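We use cookies to keep this site running. By staying on the page you agree to our cookie policy. OK

Drawers that stick, sag, squeak and jam

Quick one this month. Drawers. Got a pile of mail about them after the May page on cabinet doors so most of it is going in here. No particular order.

Sticking in damp weather
Wood swells. Don't grab the plane first thing. Pull the drawer, rub the runners and the bottom edges of the sides with a plain white candle, push it in and out a dozen times, rub again. Bar soap works too but goes gummy after a year or so and then you're scraping it off with a putty knife. Candle is better. Paraffin, not beeswax. Beeswax is tacky.

Still sticking? Look for shiny spots. Thats where it rubs. Sand only the shiny spots, 120 grit, few strokes, try it, few more strokes. Come winter with the heat on that drawer is going to shrink back, and if you took off a lot it will rattle.

Can't get the drawer out at all
Take out the drawer above and reach down. If there's no drawer above, take out the one below and push up from underneath while somebody pulls. Nine times out of ten it's a ladle. Slide a thin metal ruler in over the top and sweep it side to side, flat. Potato masher is the other usual one. Store both of these lying down at the front, or on a hook.

If the whole thing has swollen shut, put a work light with an old warm-running bulb in the opening below, 40 watts is plenty, keep it well clear of the wood and stay in the room. Couple hours. Then try.

Metal slides
Grit and crumbs. Vacuum with the crevice tool, wipe the tracks with a rag and a little rubbing alcohol, then dry lube. Dry! Regular oil catches flour and you get paste. I had paste in the baking drawer for a year.

Check the screws while you're there. One is always loose. If the hole is stripped: round toothpicks, wood glue, pack the hole, snap flush, leave it overnight, screw goes back in. Golf tee for the big holes. Pre-drill the tee or it splits.

Drawer won't close the last bit
Something fell behind. Look before you do anything else, flashlight, phone, whatever. Dish towels go over the back when the drawer is too full. No towel back there, then check that both slides are at the same height. Level across from one to the other. Loosen the low one, lift, tighten. The slotted holes are for exactly this.

Bottom falling out
Thin bottoms bow under pans. Easy fix, flip it. Slide the panel out the back (usually one or two small nails), turn it over so the bow faces up, slide it in, nail it. Buys you a few years. For a proper fix cut a new bottom from thicker plywood, and if it's too thick for the groove plane down just the edges from underneath.

Glue blocks under the corners help too. Short bits of scrap, rub them in with glue, no clamps, leave it alone for 20 minutes before you turn the drawer over.

Loose knobs
Drop of clear nail polish on the threads. Tighten. Done. If the screw bottoms out before the knob is snug it's too long, put a washer on the inside or trim the screw with the cutters built into a wire stripper. Most people have those cutters and never noticed them.

Smells
Old dresser smell: empty it, wipe inside with half water half white vinegar, dry it all day with the drawers out, then a coat of shellac on the raw wood inside. Shellac seals it. Baking soda in a dish does a bit but you'll be changing the dish forever.

Spice drawer is different, that's just spilled cumin. Warm soapy water, line it with something you can lift out and shake.

Liners
Measure the drawer at the back as well as the front, they're not always square. Cut a paper pattern first. Non-slip mesh for utensils, cork for glasses, and skip the sticky-back kind unless you like spending an afternoon with a hair dryer peeling it up.

Reader stuff
Inger Laxdal keeps a stub of candle in the drawer with the candle-waxed runners. Sensible. Ívar Zoëga wants to know if you can put new slides on an old wooden drawer. Yes, but you loose half an inch each side, so the box has to be made narrower or the opening wider. Usually not worth it on a nice old piece.

Leif Grímsdóttir says to number the drawers in pencil on the back before you pull them all out. Do this. They look the same and they don't fit the same. 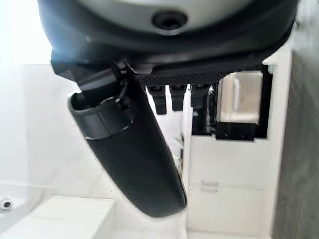

Posted 11 November 2018 | by Josefina Ocampo | Workshop & Kitchen

One more before I go. Soft-close dampers that quit closing soft, check for a little switch on the hinge arm or a plastic catch that popped off the rail. Push it back until it clicks. If it's leaking oil it's finished, buy the pair, they never match if you only replace one.

Next time, squeaky stairs. Send yours in.

Contact | © 2018 | Back to top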